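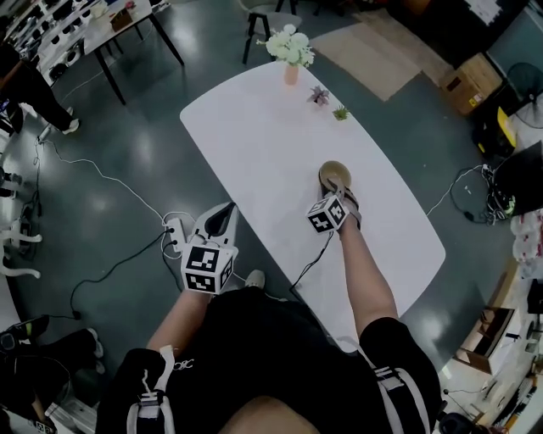

Wivthorpe Handling Group
Minutes of the setup and maintenance meeting, July 2019

Present: Ebere Isah (chair), Teodoro Ledesma, I-seul Baek, Slavica Stojanovska (minutes)
Apologies: Chiamaka Ogunleye, who sent notes on items 3 and 5

1. Minutes of the last meeting

Accepted with one correction. The spare finger pads are in the gray drawer under the Sillero controller, as Teodoro said at the time, and I wrote down the wrong drawer. Sorry to everyone who went looking.

2. Hand-held grippers, state of the pair

Teodoro has had both grippers apart and back together since we last met and he is very happy with them, and so is everyone who has picked one up. The sticky trigger on the right one is gone. It was a burr on the pivot pin, and he took it off with fine paper and put the pin back dry, no grease. Ebere asked whether the left one should get the same treatment. Teodoro says leave it alone, it moves beautifully.

The fingers on the right gripper now close evenly on thin rims. I-seul ran 50 picks with the small bowls and dropped two, both with the pads worn on the outer corner. With fresh pads she did another 33 and dropped none! Ebere wants the pad change written into the weekly sheet in plain words, with a sketch of what a worn corner looks like.

Agreed: pads get looked at before every session and changed at 500 closes or when the corner has rounded over, whichever comes first.

Action: Teodoro to draw the worn corner. I-seul to add the line to the sheet.

3. Marker cubes

Chiamaka's notes were read out. She rechecked the offset from cube to fingertip on both grippers after the rebuild. The left had not moved. The right was out by a little under a millimeter, and she has entered the new value. Please pull the latest file before you start, because the old one still loads without a warning.

Long talk about how the cubes are fixed on. At present it is two screws and a dab of thread lock. I-seul would like a locating pin so that the cube can only go on one way, having once put one on a quarter turn off and lost a good part of a morning to it. Slavica pointed out that a pin means a new top plate. Teodoro has stock for two plates and would enjoy making them, so that settled it.

Also on cubes: please stop wiping the printed faces with the alcohol wipes. They are going shiny and the tracker hates it. Dry cloth only. Chiamaka underlined this twice.

Action: Teodoro to make two top plates with pins. Chiamaka to remeasure both sides once they are fitted.

4. Cables

The cable on the right gripper was the liveliest part of the meeting. Ebere finds that it tugs when she reaches for the far end of the table. I-seul, who has longer arms, hasn't felt it at all. We tried a few ways of running it and the best so far is a loose loop held at the elbow, with the slack kept on the operator's side. It feels like a different tool when the cable isn't pulling. Really worth trying if you haven't had a turn yet.

Teodoro asked that the strain relief at the gripper end be checked by eye and by a gentle bend, both ways, with the live reading up on the screen. If the reading flickers, stop and tell him. Don't tape it.

The floor runs were raised again (see last time, and the time before). Ebere would like the power strip moved back and the white and black cables separated, with covers wherever people walk. Covers to be ordered from Igwe along with the next pads.

Action: Slavica to order covers. Ebere and I-seul to relay the floor cables before the next session.

5. Carrying settings over to the Sillero cell

Chiamaka writes that the finger travel from the hand-held pair now matches the Sillero cell closely enough to copy the close position straight across. She would still like the closing speed kept at 40 percent on the cell until the new plates are on and measured. No objection.

Teodoro reported the cell itself in good health. Air filter drained, belt tension good, and the noise on the wrist axis was a loose cover screw. He has put a paint mark across it so we can see if it backs out again.

I-seul asked if the cell could have the same weekly sheet as the hand-held pair. Much enthusiasm, some worry about length. Ebere will try to get both onto one side of paper.

Action: Ebere to draft the joint sheet.

6. Visit from Jernuvau

They would like to come in September and try the grippers themselves. Everyone in favor. We would need both grippers working with the new plates and a third set of pads on hand. Slavica suggested letting each visitor change a set of pads before picking anything up, as it takes a couple of minutes and you understand the fingers so much better afterward. Liked by all.

Action: Slavica to reply to Jernuvau.

7. Any other business

The small hex driver is missing again. Teodoro has bought another and it has a red band on the handle. It lives with the grippers.

I-seul offered to show anyone who is interested how she sets the trigger preload. After the next session, bring your own notebook.

Next meeting once the top plates are fitted. Teodoro to say when.

S.S.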